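THE TRAJECTORY OF THE UNDER-21s

Zubaida Jadoon had been covering the Gania club for 15 years, long enough to know that when a manager said the dressing room was united, somebody was about to be sold.

"United," she wrote in her notebook, and drew a box around it.

The manager was new. His name was Memon, he wore a zip-up sweater in July, and he had arrived from a club two divisions up that had been two divisions higher still when he got there. He sat behind a table with an Ondex banner at his back. Ondex made either payroll software or paint, depending on which page of their website you landed on.

"We are building something," said Memon.

Zubaida had heard that one from his four predecessors. The first had built a back three. The second built a case for wrongful dismissal. She put her hand up.

"Building what?"

"A culture."

"What was there before?"

Memon glanced at the press officer, a boy with a lanyard. The boy looked at the ceiling tiles.

"I wouldn't want to comment on what was there before," said Memon.

"You lost six-nothing to Cleline on Saturday. Was that the culture, or was that what was there before?"

"It was a friendly. We were working on shape."

She wrote down "shape." Cleline was a town with a fish cannery and a traffic circle. Their center forward drove a delivery van and had scored four of the six, the last one with his shirt half pulled off by a defender who had given up on the ball entirely. She had watched it from the stand with a cup of tea going cold on her knee, among 31 other people, one of them asleep. If there had been a shape, it was a puddle.

The piece she filed that night was 383 words and her editor called before she'd closed the laptop.

"You can't say puddle."

"Why not?"

"They've offered us the season preview. Sit-down with Memon, pictures, the lot. They read these things, you know."

"Then they'll know about the puddle."

He sighed. He was a decent man who had once wanted to write about opera. They settled on "lacked definition," and she lay awake until past one being annoyed about it.
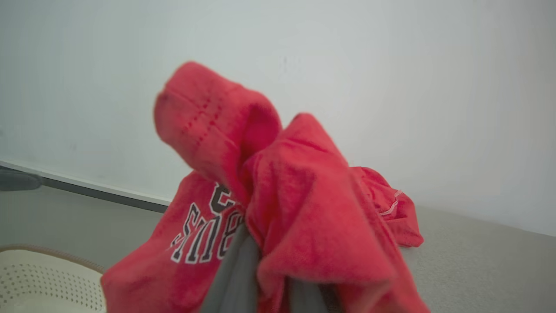
The sit-down was set for Fri 29 July, at 10 in the morning, in the canteen at the training ground. Memon was already there when she came in. He had a plate of scrambled eggs and no sweater, and he looked about nine years younger than he had under the banner.

"You're the puddle woman," he said.

"It didn't run."

"Your editor told our chairman. Our chairman told me. He thought I'd be upset." Memon pushed some egg to the side of the plate. "It was a puddle. I've seen puddles with a better offside line."

She waited. In her experience, a manager who agreed with you wanted something, and usually it was the next three months off.

"Can I print that?"

"No."

"Then what am I here for?"

He thought about it, or did a good impression of a man thinking about it. Through the window she could see the under-21s jogging around the far field in a loose bunch, one kid well back from the others with his laces undone.

"The boy at the back," said Memon. "He's better than anybody I've got. He's lazy and he eats chips on the bus and he can hit a pass 50 yards onto a dinner plate. I'm going to start him on the opening day."

"Every manager here has had a boy at the back."

"I know."

"The last one's selling kitchens."

"I know that too. He sold me mine."

She laughed before she could stop herself, and then was cross, and wrote the line about the kitchen down to cover it. It was good. That was the trouble with them in July. They were all good in July. They had tans and sayings. By September they'd be standing in the rain blaming the fourth official, and she'd be three feet away holding a recorder under their chin, and the boy at the back would be on loan somewhere with a worse bus.

"Does he know?" she asked.

"Who?"

"The boy. That he's starting."

"Not yet. I don't want it going to his head."

"But you've told me."

"You don't believe it," said Memon. "So where's the harm?"

She turned a page. Outside, the kid had finally stopped to do up his laces. A loose ball had rolled against the fence near him and he straightened, looked at it, looked over at the rest of them disappearing behind the equipment shed, and struck it flat and hard across the whole width of the field. It dropped at the feet of the assistant coach, who hadn't asked for it and nearly fell over it.

Memon hadn't turned around. He was putting hot sauce on his eggs.

"What's his name?" said Zubaida, and then, since he was starting to smile, "For the teamsheet. In case I need to check how you spell it when you drop him."

He told her. She wrote it down in pencil.

We use cookies to improve your experience on this site. By continuing to browse you agree to our use of cookies. Accept | Manage preferences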